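## 5. Visitor Demonstration: Pillow Handling

Applies to open days at the Nativdale lab. Supervisor: Noemí Cortés. Visitors stay behind the floor line until the arms are parked.

1. Place the pillows in the brown chair and start the Serkano control program.
2. Open both grippers fully, then bring up the wrist view on the visitor screen. 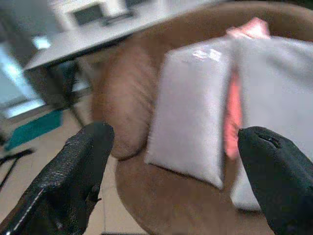
3. Set approach speed to 22 percent. Higher settings are for closed sessions only.
4. Close the fingers on the fabric – do not drive them into the seat. 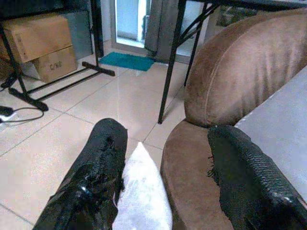
*Fig. 5-1. Wrist view, white item between the fingers.*

**Note:** Check the finger wrapping before each group. Report wear to Dinesh Jayawardena.

5. Lift by one corner with the right arm. Keep the left arm clear.

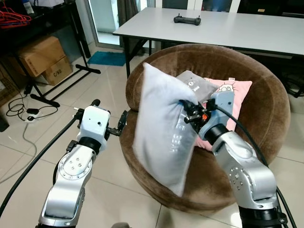 *Fig. 5-2. Corner grip, right arm. Left gripper open.*

**Caution:** Arm cables must move freely through the full lift. Stop if a cable pulls tight.

6. Hold the pillow over the seat for 5 seconds while the host explains the grip.
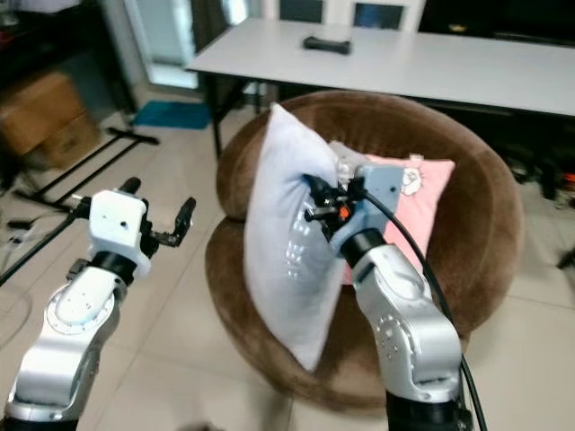 7. Lower the pillow, open the gripper and park both arms.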